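Search products, colors, refills
Search
Sort by: Featured

The Lema Brush Roll, Waxed Canvas

Posted in January by Shanti Rajput

I have been sewing brush rolls for Clatora for long enough that my thimble finger has a permanent flat spot, and the Lema is the one I keep coming back to. It is a roll-up case for makeup brushes, made from waxed canvas with a soft cotton lining, and it ties shut with a long leather cord that wraps twice and tucks under itself. People buy it for travel mostly, but we hear from plenty of folks who leave theirs unrolled on a dresser all year and only tie it up when company comes!

The name comes from the street where we had our first workroom, a drafty upstairs place over a bakery where everything we made smelled of rye bread for a week. We have moved since then (Nilton Flores found us a proper space on the ground floor, with a loading door and heat, bless him), but the pattern for this roll was cut on that old table and it has only changed a little.

What changed this season

The pockets are deeper. The first version had them all the same depth, and that was fine for long-handled brushes, but the little eyeliner and brow brushes would slide down out of reach and you'd have to shake the whole thing over the bed to get them out. Now there is a stitched step in the lining, so the short pockets sit higher than the long ones. We also added a flap along the top edge that folds down over the heads before you roll. I was against the flap for ages, I thought it made the whole thing bulky, and then I took a sample on a train trip and had to come home and admit to Nilton that he'd been right about it.

The cord used to be glued at the anchor point. It is sewn now, with a small leather patch on the inside, and I tug every single one before it goes in the box.

Size and materials

Outer: waxed canvas, Rustau weave, in Moss, Soot or Clay
Lining: unbleached cotton, washable by hand
Open width: 33 cm
Open height, flap up: 30 cm
Zip pockets: 2, one at each end
Cord: vegetable-tanned leather, sewn anchor

The Rustau canvas starts out rather stiff. Please don't be alarmed when you first unroll it and it tries to roll itself back up again – a few days lying flat under a book will settle it, and after a month or so of use it goes lovely and floppy. It will also pick up creases and pale scuff lines wherever it bends. Some customers write in worried about those. They are just the wax moving around in the cloth, and if they bother you, a warm hand rubbed over the spot or a quick pass with a hair dryer will usually soften them.

The zip pockets are for the bits that go missing: tweezers, a sharpener, hair pins, the lip pencil with no cap. They are wide enough for a compact if it's a slim one, but I wouldn't force a thick one in there, because it makes a hard lump in the middle of the roll and the cord never sits right.

Will my brushes fit?

This is what we get asked more than anything else. If your brush has an ordinary handle, long or short, yes. Very fat powder brushes go in the two wide pockets nearest the left end, handle down. Folding travel brushes and the ones with a sliding metal cover fit too, though they look a bit lost in there. A big flat-topped body brush won't go in at all, and for that you'd want the Ferkow pouch, which has one open compartment and a drawstring. 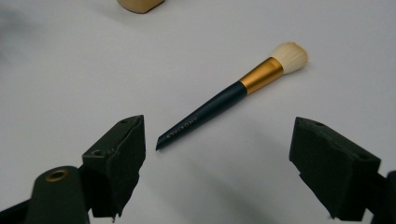 Makeup brush with a cream head, gold ferrule and dark navy handle.

One more thing on brushes, and I say this to everybody at the market table too. Let them dry all the way through before you put them in the roll. Waxed canvas is wonderful at keeping rain out and it is just as good at keeping damp in. Wash your brushes in the evening with a mild soap, squeeze the heads gently in a towel, lay them flat with the bristles hanging over the edge of a counter, and give the big ones a full night and then some. If you do tuck one away damp by mistake, unroll everything and leave it open in a breezy spot.

Cleaning the roll

Never put it in the machine, please. The wax comes off on everything and you will be finding it on your pillowcases. Sponge the outside with cold water and no soap. For the lining, turn the pockets out as far as they'll go and dab at powder marks with a damp cloth and a tiny drop of dish soap, then rinse the cloth and go over it again. Foundation stains lighten but may not leave completely. Mine has a nice tan smudge in the corner from years back and I've grown fond of it.

Ordering

We are making 600 of these for the season across the three colors, with Clay being the smallest batch. Orders placed before noon go out the same afternoon if the color is on the shelf. We can stamp up to three initials on the leather patch at no extra charge, only do please check your spelling before you send it through – stamped rolls can't come back to us. Plain ones can, as long as they haven't been used.

Spare cords are listed under refills, in natural and black.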